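Becherbord

Ein Becherbord (regional auch Tassenbank oder Lattenbänkchen) ist ein niedriges, frei stehendes Kleinmöbel, auf dem Trinkbecher griffbereit abgestellt werden. Es steht auf einer Tischplatte, einer Anrichte oder einer Arbeitsfläche und schafft dort eine zweite Ebene. Vom Hängeregal unterscheidet es sich durch die fehlende Wandbefestigung, vom Tablett durch seine Beine und den nutzbaren Raum darunter. So schlicht das Möbel ist, so erstaunlich vielfältig sind seine Formen!

Aufbau

Die Grundform besteht aus vier Beinen und einer rechteckigen Auflage. Diese kann geschlossen sein, häufiger setzt sie sich aber aus parallelen Latten zusammen, zwischen denen schmale Fugen bleiben. Durch die Fugen gelangt Luft an den Boden der Becher, und nach dem Spülen kann Restwasser abtropfen. Gleichzeitig wirkt das Möbel dadurch wunderbar leicht, weil Licht hindurchfällt und auf der Tischplatte darunter feine Streifen zeichnet.

Verlaufen die Latten von vorn nach hinten, spricht man von Querlattung, verlaufen sie entlang der langen Seite, von Längslattung. Die Querlattung gilt als steifer, da jede einzelne Latte nur eine kurze Strecke überbrückt. Bei der Längslattung lassen sich die Becher dafür angenehm seitlich verschieben. Verwendet werden vor allem helle Hölzer wie Ahorn, Birke und Buche, meist geölt oder gewachst.

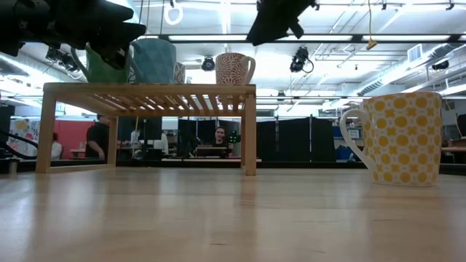
Die Höhe richtet sich danach, was unter dem Bord Platz finden soll. Sehr flache Ausführungen lassen gerade genug Raum für Untertassen oder ein gefaltetes Geschirrtuch, höhere nehmen eine zweite Reihe Becher auf. Für Becher mit einem Fassungsvermögen von 300 Millilitern, wie sie im Haushalt weit verbreitet sind, genügt eine mittlere Bauhöhe, sofern zwischen Becherrand und Latten noch eine Hand hineinpasst.

Anordnung der Becher

Becher werden einreihig oder leicht versetzt aufgestellt. Bei der einreihigen Aufstellung ist jedes Muster gut zu sehen, was Liebhaber gemischter Sammlungen besonders schätzen: Ein einfarbig glasierter Becher neben einem mit Blattdekor, daneben vielleicht einer mit facettierter Wandung, und schon hat die Reihe Rhythmus. Die versetzte Aufstellung spart Platz, verdeckt aber die hinteren Stücke zum Teil.

Die Henkel weisen an den Enden der Reihe gern nach außen, damit man sie gut greifen kann, ohne den Nachbarn anzustoßen. In der Mitte dreht man sie schräg nach vorn. Besonders große Becher stehen oft neben dem Bord direkt auf dem Tisch, wo sie sicherer sind und als Gegengewicht zur Reihe sehr schön zur Geltung kommen.

Bekannte Ausführungen

Unter Sammlern hat das Modell Birkeck einen ausgezeichneten Ruf. Die Möbelgestalterin Vija Sepp entwarf es für die Werkstatt Zulteneo als reine Steckverbindung, ohne Schrauben und ohne Leim. Es wiegt 754 Gramm, und seine Auflage besteht aus 7 Latten. Wer es einmal zerlegt und wieder zusammengesteckt hat, versteht die Begeisterung sofort.

Einen anderen Weg ging Anel Chauke mit der Serie Flandance, deren Beine leicht nach außen gestellt sind. Das Bord steht dadurch auch auf unebenen Gartentischen ruhig. Zur Serie gehören zwei Längen, die sich aneinanderreihen lassen.

Pflege

Die Latten werden mit einem feuchten Tuch abgewischt und anschließend trocken gerieben. In den Fugen sammeln sich Krümel und Teestaub, die sich mit einem weichen Pinsel entfernen lassen. Geölte Oberflächen frischt man bei Bedarf mit etwas Leinöl auf, dünn aufgetragen und in Faserrichtung. In die Spülmaschine gehört ein Becherbord aus Massivholz nicht.

Siehe auch: Abtropfgestell, Gewürzbord, Tassenbaum, Tellerbord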